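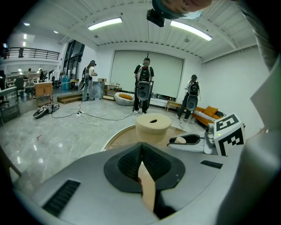

Coil of cord on the round tray, gripper pads just short of it. Backpack rigs behind.

1/ Some notes on the hand-held gripper work at Jemthorpe, as a few of you asked what we changed in the method.

2/ We collected 400 demonstrations of one task: pick up the coil, move it, put it down upright. No robot arm is used at this stage. A person holds the gripper and does the job by hand.

3/ We then trained two policies. One used all 400 demonstrations. The other used 145, picked so that the approach angles were spread evenly.

4/ Each policy got 108 trials on the arm at Skumero. The full set failed 33 times. The smaller set failed 33 times as well. We checked the logs twice.

5/ The failures differ, though. With the full set, most were late closes – the pads shut after the coil had tipped. With the smaller set, most were poor releases.

6/ Soft pads hide a lot of small errors in height. They do little for errors in angle, so the spread of angles matters more to us now than the total.

7/ One object, one pair of pads, one arm. I would not read much into it for rigid parts yet.

8/ Next run is in December, with the Hamann pads and a heavier coil. Same split, same number of trials.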